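Getting bolt order out of head-cam video: the Plurnitz tracker, start to finish

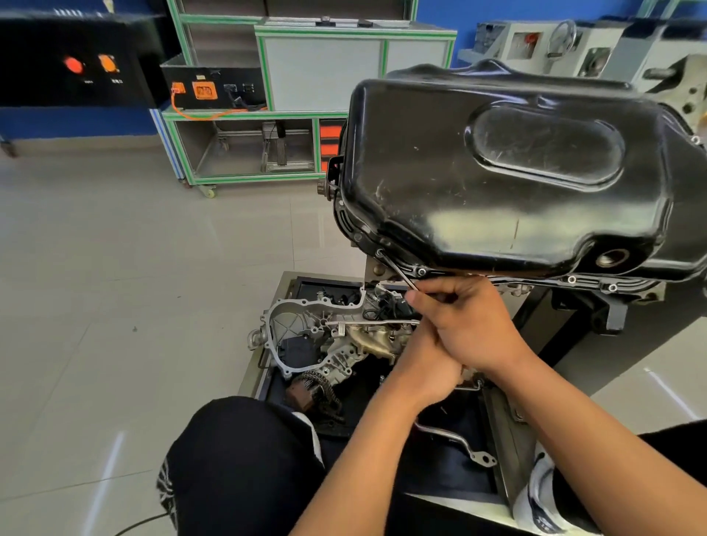 Quick writeup so I stop answering the same email. Goal: take head-mounted video of someone working round an oil pan flange, get back a list – which bolt, when the tool went on, when it came off. That list feeds the planner. The planner wants an ordered sequence of bolt IDs and nothing else, so everything below is about not handing it garbage.

You need: the Plurnitz repo, Python, a GPU if you have one (CPU works, go get lunch), and clips already pulled off the camera. Calibration file for the lens too. Skip the calibration and step 2 falls over, don't bother trying.

Step 1. Undistort and downsample

Run the undistort script on the whole folder. Full frame rate is a waste here. Hands on a hex key don't move that fast, so keep every third frame.

plurnitz undistort clips/ --calib lens.yaml --stride 3

Check one output by eye. Straight edges should be straight. Engine stand tubes are good for this, so are floor tile joints. If they bow outward you've loaded the wrong lens file. I did this for a whole afternoon once.

Step 2. Lock onto the pan

Head camera means everything moves, all the time. Don't track bolts in image coordinates. Track the pan first, then put the bolts in the pan's own coordinates.

We fit a plane to the flange and use whatever's stamped into the pan for orientation. Embossed panels and the drain hole boss are great, big and not going anywhere. Scratches are good too, more texture for the matcher. A brand new clean pan is harder. Glossy black paint picks up the ceiling lights and the matcher loves to grab a reflection, which slides across the surface when the head moves and drags your plane along with it.

Fix for that:

plurnitz fit-plane --reject-specular --min-inliers 6

Below six inliers the fit is junk, just drop the frame. The filter carries the pose over short gaps fine.

Step 3. Seed the bolts

Open the seeding tool, pick one frame with a good view, click the bolt heads. You won't see all of them. Fine. Click what's visible, then step to a frame from another angle and click the rest. The tool merges clicks that land on the same place in pan coordinates.

Number them in flange order, going round. NOT in the order the person touches them. People keep doing this and then the output says 1, 2, 3, 4 for every clip and they write to tell me accuracy is perfect.

Engine upside down on a stand? Set flip: true in the config. The default assumes the pan is on the bottom, Castellanos wrote that part when all our footage was shot from underneath. Forget the flag and your numbering runs backwards round the flange, everything else looks normal. Nasty one.

Step 4. Hands and tool

Two detectors, hands and tool. Hands are easy. The tool is the pain. A hex key is thin, dark, and usually half inside somebody's fist. Against a black pan you might get a few pixels of contrast if the light is kind.

So don't ask for the tool tip directly. Get the visible part of the shaft, fit a line, extend it away from the hand until it lands near a seeded bolt. For an L-shaped key the short leg goes in the bolt, so the end of the long shaft is at the bend and the bolt is a bit further on. Set tool_type: hex_L and it handles the offset. Leave it on straight driver and you will get the neighbor bolt every time they're close together.

Other thin straight things will fool it – rods, pipes, wiring. Turn on require_hand_contact. Nothing gets called a tool unless a hand box touches it for 6 frames. That one flag killed most of our false hits.

Two hands on the tool is normal. Second hand cupped under the first, whatever. The detector sometimes merges them into one box. Doesn't matter for this, leave it.

Step 5. Turn it into events

Raw output is per frame: bolt ID plus a confidence. Flickers like mad. Smooth it with the little HMM:

plurnitz events --model hmm --min-hold 2

min-hold is in seconds. Two is right for a hand tool. For a ratchet go lower, for somebody slow and careful leave it alone. Events shorter than that are nearly always the hand passing over on its way somewere else.

What it can't tell you: loosening or tightening. Direction of rotation is unreliable from this view, the hand hides it half the time and resetting a hex key looks the same as turning it. Take it from the job sheet. Don't let the model guess, it will guess with high confidence and be wrong.

Step 6. Check before you export

Review tool, space bar to jump event to event. Red outline is the chosen bolt, gray is the runner-up. If red and gray swap back and forth inside one event, your plane is drifting, go back to step 2 and look at the specular mask.

Our last batch was 632 events. Most of the bad ones came from corner bolts, where the flange goes edge-on to the camera and depth gets mushy. If you only have time to review some, review corners.

Then:

plurnitz export --format dedano

Dedano is the planner side. It rejects the file if a bolt ID shows up that isn't in the seed list, wich is annoying but has saved me more than once. It does NOT complain about missing bolts. A skipped bolt goes straight through. Compare the counts yourself.

Known problems

Dark sleeves or trousers near a black pan: the hand box creeps up the arm. Raise the hand threshold a notch.

Person leans right in: pan fills the view, plane fit goes unstable, no edges left to hold on to. Shorter stride helps.

Old Brollstead configs use the previous bolt schema. Run migrate first or it crashes on load with a really unhelpful message.

Bugs go to the tracker, attach the seed file AND the config. Without the seed file I can't reproduce anything.

Rosario Zanetti, updated April 4, 2025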